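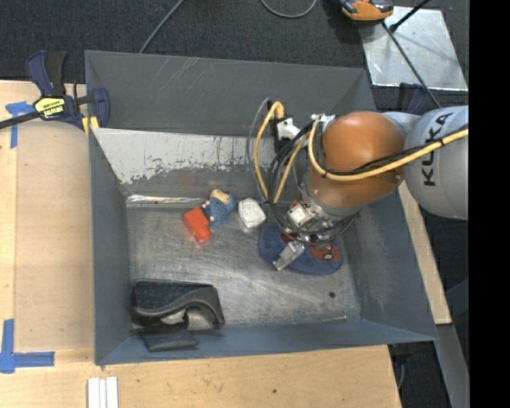 Home | Bench Notes | Projects | Past Issues | Subscribe

Bench Notes: two grippers, one bin and a great deal of tape

Regular readers will recall that Drekside was promised a decision on grippers before the end of summer. It is now March 10, 2026, the summer has packed up its towel and gone, and we do have a decision of sorts, in the way that a pub trivia team has an answer of sorts.

The question was simple enough when it was put to us. The returns room gets bins of mixed odds and ends, the KUKA is supposed to pick them out one at a time, and the gripper we'd been using was chosen four years ago by someone who only ever intended to lift cardboard boxes. So Annelore Wegener was given a bench, a sheet-metal bin and permission to compare two replacements. One was the Ostska, a two-finger parallel gripper with long flat fingers. The other was the Oritz, which has three fingers, a soft pad on each and a brochure that uses the word "intuitive" on every page including the back.

The rules were Annelore's. Same arm, same bin, same odds and ends tipped in by hand and left wherever they fell. Each gripper got a week. A pick counted if the item left the bin and stayed off the bottom of it until the arm reached the drop tray. Holding something up triumphantly and then letting go over the edge didn't count, although there was some lobbying from the controls side of the room.

Between them the two grippers made 1237 attempts. Of those, 206 failed, and we have a spreadsheet with a reason entered against every one. Some of the reasons are more useful than others. "Slipped" is useful. "Sulked" has been queried.

Hard things were dull, as they should be. Blocks and boxes came up first go with either gripper so long as they weren't jammed against a wall. The Ostska was quicker at it, having less to open and close, and it didn't care much which way round an item was lying. The Oritz liked to approach from directly overhead and would go the long way about to get there, like a cat deciding on a chair.

Fabric was where the fortnight went. A cap or a pouch has no proper edges, it changes shape when you touch it, and the camera's opinion of how tall it is tends to be optimistic. The Ostska's flat fingers could slide under a fold and pinch, which worked beautifully when there was a fold. When there wasn't, it closed on air and carried the air to the drop tray with every sign of confidence. The Oritz gathered cloth up in a bunch and hardly ever came away with nothing. It did come away with two things quite often, and in a returns room two things at once is a phone call from a customer.

Small soft toys beat both of them for a day and a half. Then Annelore dropped the closing speed and they stopped being a problem, and no more was said about the day and a half.

The bin itself deserves a paragraph. Sloping sides are lovely for a person, since everything slides to the middle. They are less lovely for a long finger coming down beside the wall. The Ostska touched metal 29 times. None of those did any damage worth the name, but the arm stops on contact and has to be talked round, and after the first dozen the walk to the pendant gets tedious. The floor is also shiny and scratched, so the depth camera sees things in it that aren't there. We tried a matte liner. It slid about and got picked, cleanly, on the first attempt, by the gripper that couldn't manage the beanie.

A word too on cables. With the arm reaching low and the wrist turned, the dress pack wants to be somewhere else, and we lost the best part of a day to re-routing it so that nothing pulled tight at the far end of the bin. If you're planning a trial like this, do the cables before you start and clamp the bin down. Mark the table with tape as well, so that when the bin is moved for cleaning it can go back where it lives. We did the tape second, and there is a morning's worth of data we've agreed not to discuss.

Ásdís Arnardóttir came over from the Chae office to watch the last afternoon and asked whether we'd thought of just using suction. We had. We had 36 slides about it in May last year. Suction is wonderful on a flat sealed box and hopeless on knitwear, and she took this with good grace and ate two of our lamingtons.

So, the decision. The Ostska stays on the arm for now, with the fingers shortened by the workshop and a slower close on anything the camera thinks is soft. It is the plainer tool, it's faster where most of the work is, and its failures are mostly empty hands, which the system notices and retries. The Oritz goes back in its foam until somebody writes a decent check for double picks. Annelore would like it recorded that she would have gone the other way on fabric alone.

The shortened fingers should be back from the workshop before the next issue. We'll run the bin again with the same odds and ends and print the numbers, whichever way they fall. If you have something awkward at home that you think would upset a robot, drop it at the bench with your name on it. Nothing wet and nothing alive, please, and no more slinkies.

Contact the Bench Notes desk | © Drekside | Back to top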